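**25/06/2026, Dremasby workshop, bench 2 and the round table**

Table clearing, continued. The question from Lodley is still whether a machine can tidy up after a meal without a person hovering beside it, and the answer from this end is still that the person hovers. I have started bringing a cushion.

Where we'd got to: the Feker policy was trained on 139 hand-held demonstrations, all stacking bowls, and on the grey plastic set it did rather well. 80 attempts, 61 good stacks, no breakages (they're plastic, so that last figure is padding). Then we gave it proper crockery and it went to pieces, in one case literally. RIP the side plate.

So this week is more demonstrations, on a table that looks like somebody eats at it. Different rims, different depths, things in the way. I'd been setting out four identical bowls on a bare white board and wondering why the thing panicked at a pattern. 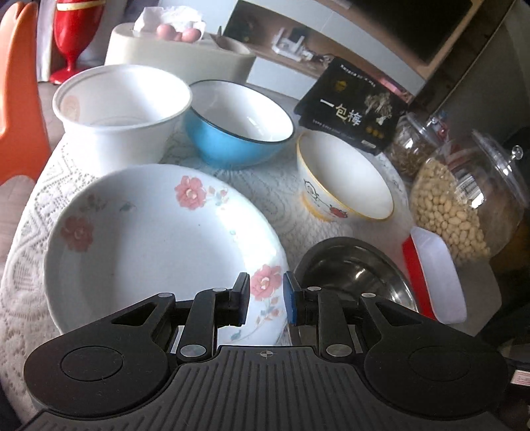
*Round table, lace cloth. Fingers over the big flowered bowl, the rest of the bowls behind.*

Notes on the big bowl, as I'm the one who has to pick it up all day:

- Wide and shallow, so the rim is a long way from the middle. Come in from above the centre and there's nothing to hold. A person knows this by the age of three.
- Go to the rim, one finger in, one out. Tilt the wrist before closing, not after. Closing first drags the bowl and takes the cloth with it.
- White bowl on white lace. Depth estimate was hopeless along the near rim in yesterday's batch. The painted flowers help a bit, which is the first useful thing I've known a painted flower do.

The cloth is its own problem. Openwork all over, and the fingertips find the holes. Twice I lifted a bowl and a fair bit of tablecloth. Kept both runs and tagged them `snag`, since Seixas wants failures as well as successes and I am a generous supplier.

Steel bowl: shiny, so the tracker sees the room in it and gets ideas. Leave until the others are behaving. The tall flared one is easy, almost insulting. The small gold-rimmed one with the chick on it is about the right width to pinch across the whole top, which works by hand, but I'd bet the policy learns that and then tries it on everything.

Jar of beans is NOT a target. It's there to be avoided. Please nobody "just see" whether the gripper can take the lid by its knob. It probably can, and I know who'll be sweeping. Same goes for the eggs. Lodley asked in the last call whether we could do eggs. I said July, in the tone one uses for July.

Speed, for the record: clearing and stacking three bowls takes me nine seconds with my own hands, some 40 with the gripper, and the policy on the arm took 200 before I stopped it. It had spent the last minute of that nudging one bowl round another like someone parking a caravan. At that rate the washing-up would be done in time for the next meal, provided it was a late one.

Still, I'll be fair. It never drops a bowl once the grip is right. It doesn't sigh, and it doesn't leave one mug on the side "to soak". What it can't do is look at a laid table and know which thing to move first, and that turns out to be most of the chore.

To do:

- [ ] Blue fingertip pad against black: compare slip on glazed rims, swap both to match if blue wins
- [ ] Re-do calibration with the cloth on
- [ ] Another 50 demos approaching from the left; I've been lazy and come from the right nearly every time
- [ ] Clip the cloth down at the back, try ten runs, see if `snag` goes away or just moves
- [ ] Tell Lodley the target of 1000 demos by the end of July needs either a second pair of hands or a second pair of wrists

Left wrist strapped. Retrain goes on overnight.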